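Started Birnumar again last night, this time on the hard setting. Going to put notes in this thread as I go. Mild spoilers for the first two chapters.

1/ For anyone who hasn't heard of it: stealth game, top-down, you play a courier called Fevarier who has to get in and out of a walled city without being logged at the gates. Phone and tablet only for now. 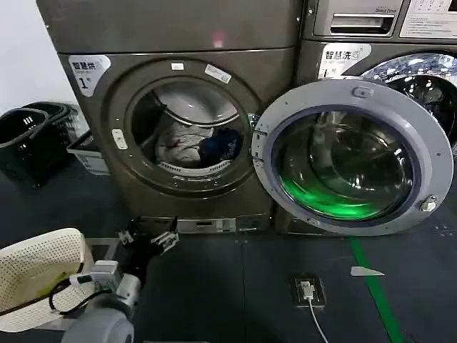 2/ The big change on hard is that guards remember doors. If you leave one open on normal they shrug and shut it. On hard the whole patrol route shifts and stays shifted until you leave the district.

3/ That makes the granary mission much longer. I used to do it in 19 minutes. First try on hard was over 30 and I still got seen on the stairs.

4/ Loadout so far: soft boots, one smoke, the short rope. The long rope is a waste of a slot before chapter three, there's nothing tall enough to use it on.

5/ Money is tight. The forger wants 800 for a gate pass now and you get 50 for a normal delivery. I've stopped buying passes and go in through the tannery drain. Slower, but it's free and the dogs don't patrol there till after the bell.

6/ Edem Wumbei asked if touch controls are any better since the September patch. A bit. Crouch no longer triggers when you're trying to drag the map. Throwing is still poor, I lose half my stones into the nearest wall.

7/ Plug in a controller if you have one. The button prompts don't change over, so you'll see touch icons the whole time, but everything works.

8/ Chapter two, the Pylypenko house. Don't take the front courtyard. Go left past the well, wait for the cook to come out, then use the kitchen door and shut it behind you. See post 2.

9/ The ledger is in a different room on hard. I spent ages in the study before I found it upstairs in the linen cupboard. Might be random, Sena Aryee says hers was in the cellar.

10/ Saves: you get one per district and it overwrites. I saved with a guard facing me and had to redo the whole of the harbour. Check behind you first.

11/ Correction to 4, Marlies Lüthi points out you can use the long rope on the bell tower in chapter two if you skip the harbour. Didn't know you could skip the harbour.

12/ Stopping there for tonight. Chapter three tomorrow, after nine probably. If anyone has got past Gristero on the bridge without using smoke, tell me how.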